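Resis robotics club, bench notebook
22/09/2025
Entry by Zihan Xiong

Table task, first proper session on the new layout!

So good to be back at the bench. Over August all I had was the Huvton replay viewer on my laptop, and scrubbing through old runs is a poor substitute for watching an arm swing over a plate of toy fruit.

Goal for the day was to get clean practice demos for the sorting round at Kiani. The round (as I read the rules, someone please check me) is fruit on the plate, vegetables off it, blocks left alone unless the card says to move them. We drove by hand the whole session, no policy running. Got 42 episodes saved, 8 of them marked bad and left in the folder with a "b" in the name so we can look at how they went wrong. Please don't delete them!

Gripper notes. The banana is my favorite thing to pick up now, which I did not expect. Come in across the curve, close at half speed, lift straight. The mango is harder than it looks. If you close above the widest part it squirts out and rolls to the rim, and then you're chasing it around the plate. Going lower fixed it for me nearly every time. The eggplant is fine if the wrist is turned to match it before you go down (turn first, then drop, I kept doing both at once and clipping the block next to it). 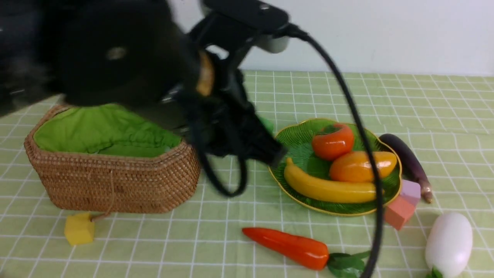
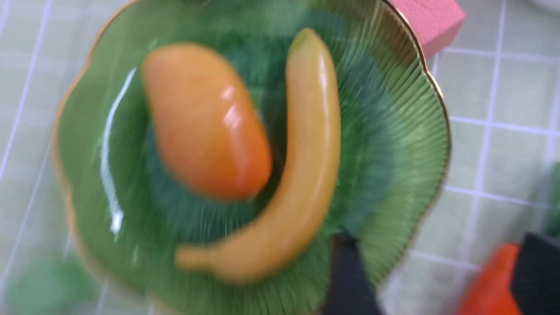
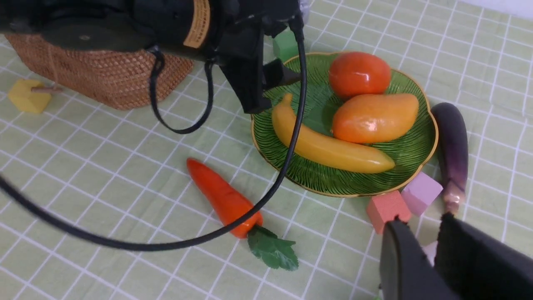
Green plate with the mango and banana on it, on the green grid. Head camera first, then two wrist views.

Cable. It still hangs in a big loop and the wrist camera sees a lot of it. In the head view it goes right across the plate side of the table. I want to try a clip higher up on the arm, with enough slack left for full wrist rotation. Last time we tied it too short and the joint complained at the end of its range.

Blur. The wrist pictures smear when we move fast, and the plate ridges go first. The grid lines hold up better, so I tried using them to line up the start pose and it's lovely, you just match a line to the edge of the view and go. Exposure is still on auto. Next time I'd like to fix it and do 20 episodes slow and 20 at normal speed, same layout, and compare.

The plate is shiny. There's a white streak on the inside wall in one of the wrist views, and I'm curious whether the Plirkon detector will take it for an edge. Haven't run it yet. If it does, maybe turn the lamp toward the wall before we go hunting for another plate, I really like this one.

Carrot: in front of the plate, leaves and all. Grab the orange part. I went for the leaves twice and the carrot swung like a pendulum both times, very funny, not useful.

Switching drivers every 2 episodes was too often. You only just get your hands back and then it's someone else's turn. Let's try longer turns.

To do
- cable clip, test with full wrist turn
- lock exposure on the wrist cameras
- run Plirkon on today's good episodes
- ask whether the basket counts as a goal spot in the Kiani rules or is only there to be in the way
- copy the Huvton logs to the club drive (mine is nearly full)

Started trying to pick up the pink block by its corner right at the end and got it once. More on that next entry, I want to see if I can do it again.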